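Enregistrer ses premières démonstrations en simulation (sans y passer la nuit)

On m'a demandé plusieurs fois comment je récolte mes exemples pour entraîner une politique de préhension, alors je mets tout à plat. Je pars du principe que votre simulateur tourne déjà et que vous savez piloter le bras à la manette ou à la souris 3D.

1. Choisir une seule tâche
Vraiment une seule ! Mon premier jeu, baptisé Skerkus, mélangeait saisie, rangement et ouverture de tiroir : 19 démos de chaque, et une politique qui ne savait rien faire. Depuis, je commence par « approcher, fermer, lever », point.

2. Varier les décors avant de varier les gestes
Je prépare 12 décors avec des textures et des objets tirés au hasard, parfois franchement bizarres. Je change aussi la lumière et la pose de départ du bras. C'est Branislav Kollár qui m'a soufflé l'idée en février, et mes résultats sur Jilitz (le jeu suivant) s'en sont ressentis tout de suite.

3. Enregistrer par petites séries
Six démos, une pause, on relit. À la main, une bonne démo me prend à peu près 15 secondes. Si j'hésite ou si je repars en arrière, je jette et je recommence – garder les hésitations, c'est les apprendre au modèle.

Pensez à sauvegarder à chaque pas de temps : l'image de la caméra du poignet, la position des articulations, l'ouverture de la pince et la commande envoyée. La commande, je l'ai oubliée une fois, j'ai tout refait…

4. Relire la vue du poignet
Ouvrez quelques images au hasard dans chaque série. Je regarde si les deux doigts sont bien visibles, si la pince est dans l'état noté dans le fichier, et quelle part de l'image reste noire.

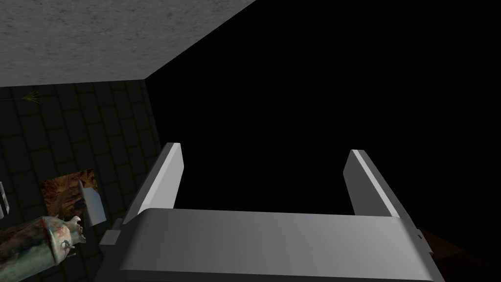

Vue depuis la pince, doigts grands ouverts et rien entre les deux. Le mur carrelé est à gauche.

Une vue comme celle-là, je la garde si elle fait partie de l'approche. Par contre, quand toute une démo ressemble à ça, je vérifie la pose de départ et l'éclairage, puis je réenregistre.

5. Ranger
Un dossier par décor, un fichier par démo, et une ligne de notes dans un tableur. Je note aussi la version du simulateur, ça m'a déjà sauvé la mise !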